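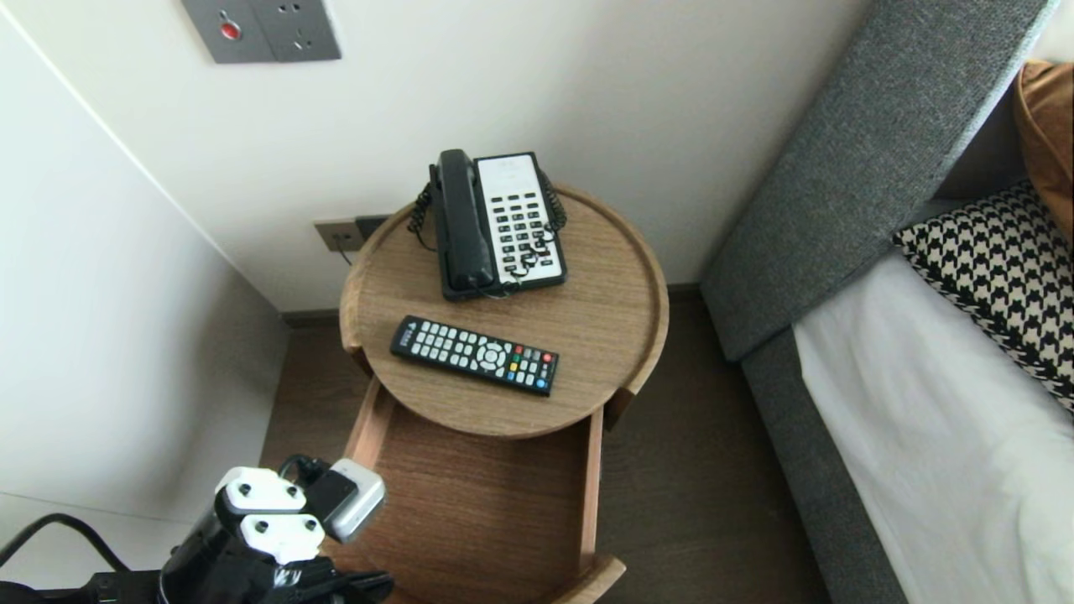 One of the round bedside tables at Undonholm, with the phone and the TV remote on top and the drawer open.

If you are coming to stay with us for the November reunion, a small word about the bedside tables, which Zawadi Barasa has been fussing over (in the kindest way!) ever since the guest rooms were repainted. They are the round wooden ones with the little raised rim, and she would love us all to keep the telephone towards the back and the remote in front, so that you can find either one in the dark without sending your glasses flying.

The drawer is yours for the whole visit, so do fill it with books, tablets, boiled sweets and whatever else you like to have near you at night, but please pull it right out and have a good look before you go home. Last year we posted back three pairs of reading glasses and a very nice fountain pen, and Erasto Ndung'u still has a single pearl earring in an envelope at the front desk. If it is yours, do ring him on extension 479, he would be so pleased to hear from you.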